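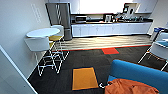
Ledville Table Tennis League results is a set of match records from the winter divisions, keyed in from the paper score sheets that home captains turn in after each fixture. One row is one game, not one match, so a best-of-five singles match takes between three and five rows. Every sheet was typed by one person and checked by a second against the paper. Both sat at the small round white table by the wall, the typist in the white shell chair and the checker across from it in the one with the yellow seat, reading scores aloud. Where the two disagreed, the sheet went into a review pile and was settled with the captains of both teams.

Version
Release 3, Mar 30, 2021. It replaces release 2, which had the home and away columns swapped for the second half of Division Two.

Files
matches.csv — one row per match, 500 rows
games.csv — one row per game, joined to matches on match_id
players.csv — 90 rows, one per registered player
teams.csv — team names, division, home venue
corrections.txt — sheets that were changed after review, with the old and new values

Columns in games.csv
match_id: integer, matches the number stamped on the sheet
game_no: 1 to 5
home_pts, away_pts: points at the end of the game
deuce: 1 if the game passed 10-10, otherwise 0
served_first: H or A, blank if the captain left it off the sheet

The served_first column is the weakest in the set. Wyss filled it in for every home fixture. Other teams filled it in when they remembered. Do not use it to work out serve advantage without dropping the blanks, and even then the result will lean heavily on one club.

Player names
Players are listed by number only. The numbers run from 200 upward and stay the same between releases. Players who moved teams in the middle of the season keep their number, and team membership is read from the match row. Two players who appeared under both a short and a full first name in release 1 have been merged. The old numbers are not reused.

Known gaps
The season began in October and stopped before the last round of Division Three. Those fixtures are left out, with no points awarded. For 46 matches the sheet gives the match score but not the game scores. They are in matches.csv with partial set to 1 and have no rows in games.csv. Doubles are recorded on the same sheets but were keyed in only for Division One.

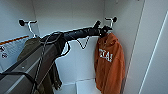 Edith Chávez wrote that the walkovers should not be stored as 11-0, 11-0, 11-0, as they were in release 2, because that pulls down the average points per game for any team that was short a player. She asked for blank game scores and a flag in their place. Release 3 does this: walkover is set to H or A for the side that received the match, and games.csv has no rows for it. League tables built from matches.csv come out the same as before.

Checks
The Fluner script in the tools folder rejects any game where the winner has fewer than 11 points, or where the margin is under two. It also rejects a match with more games than the format allows. It does not catch a score written in the wrong column — only the second reader does.

Use
Free to copy for any purpose with credit to Clirari. Send corrections with the match_id and, if possible, a copy of the sheet. Changes without a match_id are held until the next release.

3 comments · 7 shares
Contact: Clirari results desk
© 2021 Clirari
Back to top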